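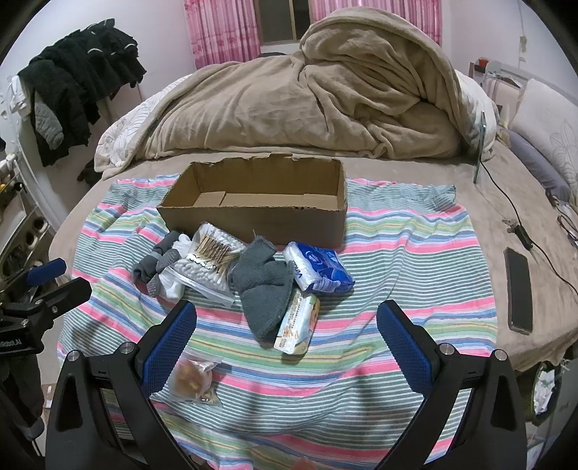

Attachment 1: box and contents laid out on the bed, striped cloth underneath.

Ticket 483: box damaged, contents query
Status: open
Reported by: Emiko Kaneko
Assigned to: Villads Hjaltested

8 April 2018
Customer reports the upper edge of the back wall is torn and the front rim is ragged. No lid on the box. Goods placed in front of it: dark grey socks, a resealable bag of cotton swabs, one grey-green knitted item, one tissue pack in blue and white wrapping.

Checked the photo against the packing note. Socks, swabs and tissues match. The note has "hat, knitted" on line four. The item is folded, so I can't confirm the type from the photo. Asked customer to unfold it and read out the label.

Swab bag is listed as 300 pieces. Customer has not opened it and does not want to count. Accepted as listed.

Replacement box requested from the Sondden store, size 30. Old box to be kept flat until the claim is closed.

Waiting on customer.
V.H.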